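4. Setting up a home blackjack table with the Polbridge dealing shoe

This section explains how to prepare the shoe and the Lakard chip tray before the first hand. Please read all the steps once before you start.

Step 1. Choose a flat table and seat the dealer on one long side. The players sit opposite. Leave 15 inches of free space in front of the dealer for the house cards.

Step 2. Put the shoe on the dealer's left, with the opening turned to the middle of the table. A left-handed dealer can put it on the right – the rules of the game do not change.

Step 3. Press the 2 rubber feet down until they hold. Pull the shoe gently to test it.
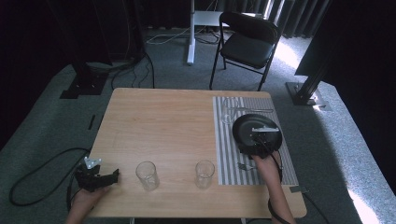 Step 4. Shuffle all the decks together and let one player cut them. Insert the yellow cut card 20 cards from the back of the pack. When this card comes out, finish the hand you are playing and then shuffle again.

Step 5. Place the pack in the shoe with the faces down, and set the weighted roller behind it.

Note: The roller must touch the last card. If it stands at an angle, the cards will come out two at a time.

Step 6. Draw the first card and put it away without showing it. This is called burning a card.

Step 7. Give each player 15 chips from the Lakard tray. Agree on the smallest and the largest bet before the first deal, and write both on the score card.

Caution: Do not open the lid of the shoe during a hand. If a card is stuck, all bets of that hand are returned and the pack is shuffled again.

Caution: Keep drinks away from the opening of the shoe. Liquid on the roller makes the cards stick. 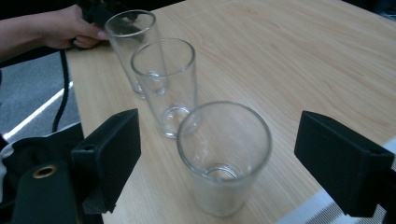 Fig. 4-2. Drinking glasses on a wooden table.

Step 8. Decide if the dealer must draw on a soft 17. The Skevudura rule card says that the dealer stands, but many groups play the other way. The choice stays the same until the end of the game.

Note: Owners of the older shoe with a metal lid should skip Step 3 and use the side clamp, see Section 6.

Text of this section revised 2018-02-22.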